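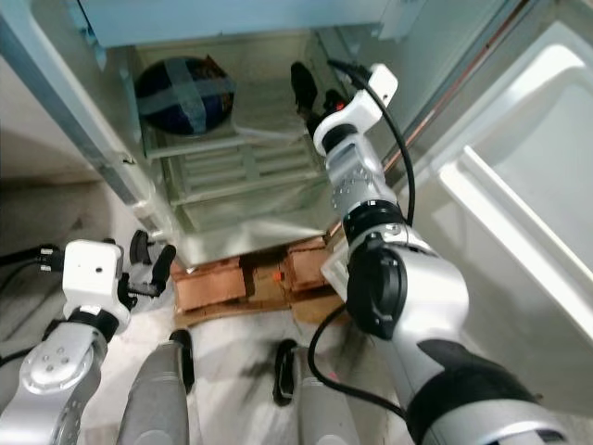 The under-twelves coach at Stustonum reckons we should have put the tackle bags ahead of the lights, and told me so in the car park with half the parents listening. Bags get used every session, was the argument, and lights only matter from May on. Fair point, and I've taken it on board – the next order is bags first.

So, progress report number two on the Wader junior rugby grant. I'll keep it in the same order as the application so you can tick things off as you read.

Registrations. We finished the first half of the season with 227 juniors across the three clubs (Wavside, Jemal and Stustonum), against the 200 we promised you. Most of the growth is at Jemal, where the girls' side has gone from a handful of keen kids sharing jerseys to a proper squad with a bench! They lost their first four matches and then drew one, and you'd have thought they'd won the Shield from the noise.

Coaching. We said we'd put 30 coaches through the tackle safety course and we've managed 26. The other places were booked, but the second course clashed with the Wavside away trip and I didn't pick it up in time, so that one's on me. There's another course in August and I've already got the names down.

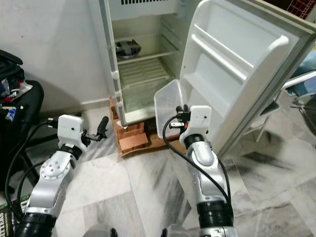 Fixtures went better than last year, mostly thanks to moving kick-off for the little ones to 9 am. Families with kids in two age groups can now watch both, and we've had far fewer forfeits. The wet fortnight in June wiped out both Wavside home rounds. We replayed one at Jemal and let the other go as a shared result, which the older boys are still grumbling about.

Lights. The two portable towers arrived in April and they're terrific, although the far corner at Stustonum is still pretty gloomy and the scrum sessions have had to shift up towards halfway. I'd like to talk to you about a third tower, but I'll put that in a separate letter so it doesn't get tangled up in this one.

Money. We're $400 under on travel (the bus firm gave us the school rate) and a touch over on mouthguards. With your okay I'd like to move the travel savings across to the tackle bags. A quick yes or no by email would do – the supplier is holding the price until the end of the month.

Still to come before the final report: the August course, the gala day at Wavside, and the end-of-season survey, which I'm rewording because last year's had two questions that asked the same thing. You're very welcome at the gala day, by the way. First games at 9 am, sausages from ten.

Search this site Enter keywords Go

Home | Fixtures | Juniors | Reports | Contact

© Wader Junior Rugby. Back to top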